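Subject: Re: restringing at home, worth it?

Hi all,

Thanks for the replies on strings, I've read every one (twice, in the case of the long one about knots). I've gone back and forth on this since September and I still can't decide whether to buy a little tabletop machine or carry on paying the shop. The Rustero is the one I keep looking at, but gosh, it's a lot of money for someone who plays doubles and loses!
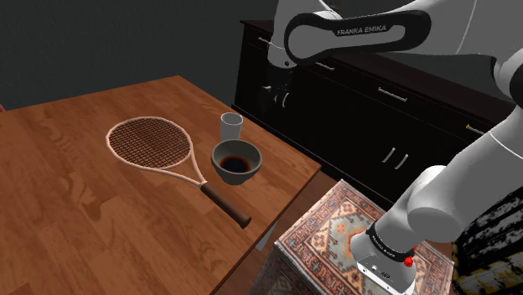

My main worry is tension. I like mine fairly slack because of my elbow, and the shop always seems to send it back like a drum, whatever I write on the ticket. If I did it myself I could at least blame myself. Has anyone used the Zidetti string, by the way? It's cheap on the reel and I'd get plenty of goes out of it while I learn.

I did have a look at second-hand machines too, but the only one near me has 2 clamps missing and the seller has gone quiet.

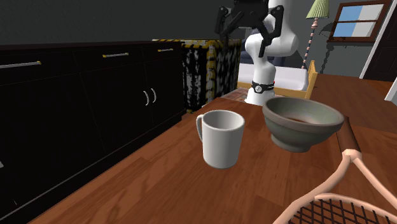

Evelien Meijer wrote:
> Don't bother with a dear machine for your first go. I learnt on a
> drop-weight one and it took me 3 hours and a good deal of swearing,
> but the tension held fine. Start a bit slacker than you think and
> write down what you did. And do the mains before tea, not after!

Evelien, that's cheered me up no end. Would you still have yours, and might you let me have a go on it one evening? I'll bring the string and the biscuits.

Cheers all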